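How to Wipe Down a Bathroom Before You Close It Up

Start with the door. A glossy wood door shows every splash, and water likes to sit in the grooves around the raised panels. Use a barely damp cloth, then a dry one, working with the grain. 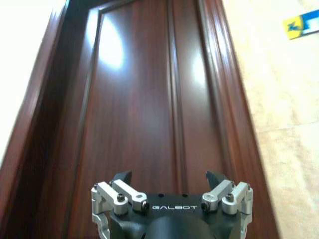 Do the casing the same way, top to bottom. Skip wax polish, as it builds up in the molding. Leave the door partly open while you work so the air can move.

Next come the wall tiles and the shower glass. Mix 3 capfuls of Flalledora soap into a bucket of warm water and wipe the glass from the top. Finish with the handle bar and the tray, and clear any hair from the drain.

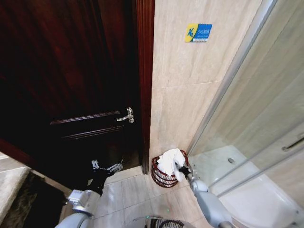
By Nusrat Ghumman
Home Care, Gastley

Dry everything you washed. A white terry towel works well because you can see the dirt it picks up. Fold it into a pad for the tile and bunch it up for corners and tracks. Switch to a fresh one when it stops absorbing.

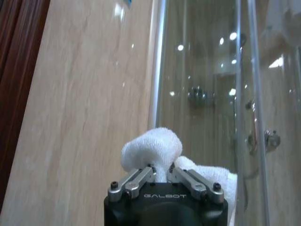
Othmane Saber
I'd wash new towels twice before using them on glass. Mine left lint all over the panels the first time, and fabric softener made it worse.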